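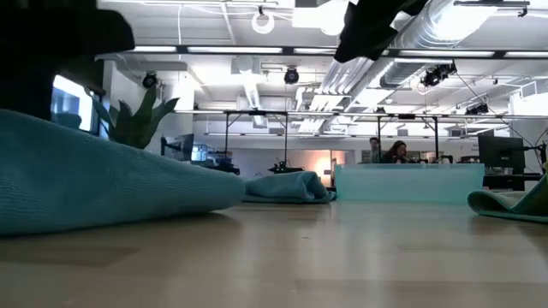

Quick update on the Fatley junior hockey program for the stretch through the end of June, and I'm happy to say we got more ice than I'd asked you for. The grant covered 14 sessions at the Barrios rink, and Maarja Kütt talked them into throwing in 4 early mornings on top (5:45 am, so bless the parents). We also spent a little of the equipment line on teal microfiber cloths like the ones bunched up on the table there, for wiping down visors and skate blades. The kids grab them without being told, so I'm calling that money well spent.

Games: the under-12s played five and won two, both against Fesau. The second one was a wild 6-5 and I lost my voice. The older group only got three games in - Gririx had to pull out of the June weekend when their bus fell through, and we couldn't find another date before the ice came out. I'd like to carry that travel money into the fall if you're okay with it.

Spending so far leaves us $949 under budget. Most of that is the bus, plus goalie pads we got secondhand (great shape, one strap replaced). What I'm still short on is coaches. Two of ours are moving away in August and I have one maybe. Maarja will take the beginners again but she can't do both groups, and I don't want to cut the older kids back to one practice a week.

Receipts are in the folder and the player list is coming once I chase down three missing forms.

27 July 2019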